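Workshop > Notebooks > Student project, bimanual cell

Entries Parts list Bookings Older notes

11 July 2023

Bimanual cell, day log. Continues from the last entry, where the left arm was stopping short on the return move.

Left arm first. Ran the return move from the taught pose with nothing in the jaws. It stopped short again, same place. Checked the joint limits in the Saltari config against the ones on the controller and they differ on the wrist roll: the config had 90 degrees, the controller has more. Somebody copied the value over from the old single-arm cell. Changed the config, reloaded, ran the move again. It completes. Left the old value in as a comment with a note so that it doesn't get put back.

The planner gives no warning when it clips a target to a limit. It clips and reports success. I have added a check at the end of each move which compares commanded and measured joint angles and stops if they disagree. Crude, but it would have saved most of last week. If anyone adds a new move, call it through the wrapper and not directly.

Tool offsets. Both grippers were still using the one offset file. The fingers on the two sides were fitted on separate days and there is no reason to expect them to sit the same. Split the file into left and right and measured each against the setting block. Difference between the two came out at 2 mm along the approach axis, small enough to miss by eye and large enough to matter when closing on a thin leg. Both files are in the shared folder. The old one is renamed, please don't delete it before the students have handed in, their early plots depend on it.

Table mat. Went back to the brown cloth. The bare white top was giving us trouble with pale objects, the segmentation lost the edges of anything white or light wood. The cloth is better. It does ruck up, mostly towards the back, and the depth map shows the ridge as if it were an object. Pull it flat before each session. Taping it down was tried and the tape edge caught a fingertip, so no tape.

Objects. The Jostton sheet asks for one light object and one awkward object per trial. Light object is the white plastic cup, the faceted one. Awkward object is the little wooden stool, on its side. Agreed with the students that the stool is always laid down at the start, with the post pointing away from the centre of the table, and that the cup goes on the other half. Right gripper takes the cup, left gripper takes the stool. No crossing over until the collision margins between the arms have been looked at properly.

Grasp notes, cup. It's translucent and the depth readings through the wall are poor. Where the planner gets a few points on the rim it does reasonably well, where it gets none it aims at the table behind. Students propose taking the rim from the colour picture and assuming table height for the base. Fine as a first attempt, but it assumes the cup is upright. With the cup tipped the rim is no longer level and the assumed height is wrong. They should write that down as a limit of the method and not leave it for the reader to find.

Grasp notes, stool. Three candidates: the central post, a leg, the edge of the seat. Post is the obvious one and the students want it. Check the jaw opening against the post before spending time on it, I have not measured either. A leg is easy to close on but the stool will swing about the leg on the way up, and the force limit will trip if it touches the table again. Seat edge is probably the best if the approach can come in from the side without the wrist meeting the mat. To be tried in that order anyway, the report needs the comparison.

Logging. The Cleltoler logger filled its buffer and stopped in the middle of the morning run. File has 1,754 rows, and the arm carried on moving for some time after the last one. Cause was the write interval, set so that nothing went to disk until the end. Changed to write after every move. Anyone with plots from the morning file should treat the tail as missing.

Clock on the logging machine was also behind the controller clock by 22 seconds. Set both from the same server. The earlier files can be corrected by a fixed shift but I would only do it for the ones that go in the report.

Spare finger pads: order placed with Śliwiński, no delivery date given. The present set will do for now. The left pair shows wear at the tips.

Start pose for tomorrow's trials is grippers open, fingers down, one over each back corner of the mat. Saved as home_wide. The previous home pose had the wrists too close together and the first move always began with both arms getting out of each other's way.

To do:
- measure stool post and jaw opening
- collision margin between wrists, both arms extended
- students to write up the cup method with its limits
- second copy of the offset files off the shared folder
- decide whether the September demo uses the stool at all

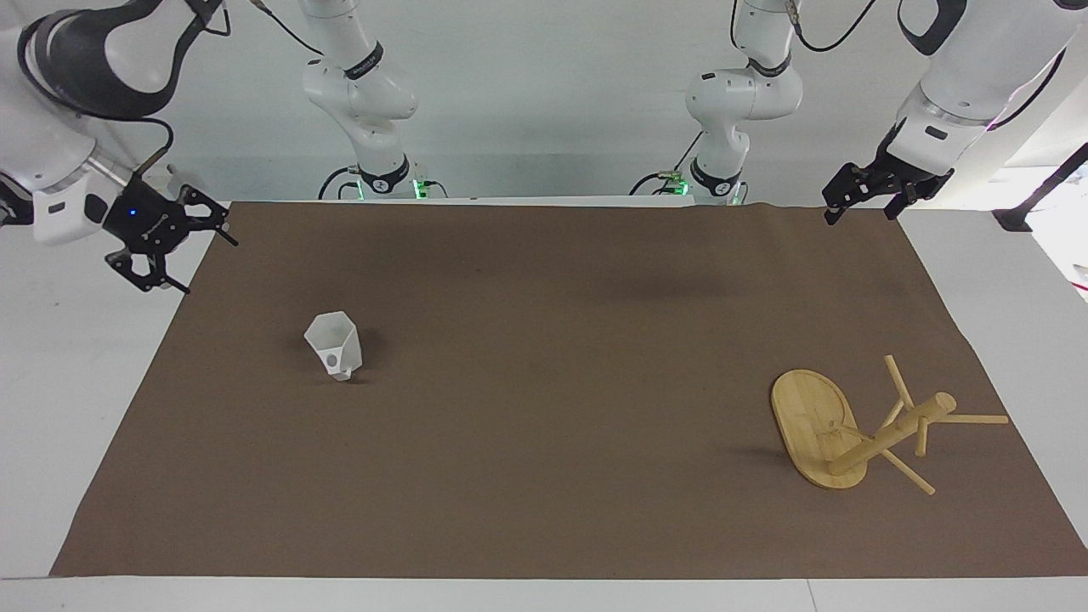
Force limit on the left is still at the cautious setting. Raise it one step only after the post grasp has been tried at slow speed, and write the new value here when it is changed.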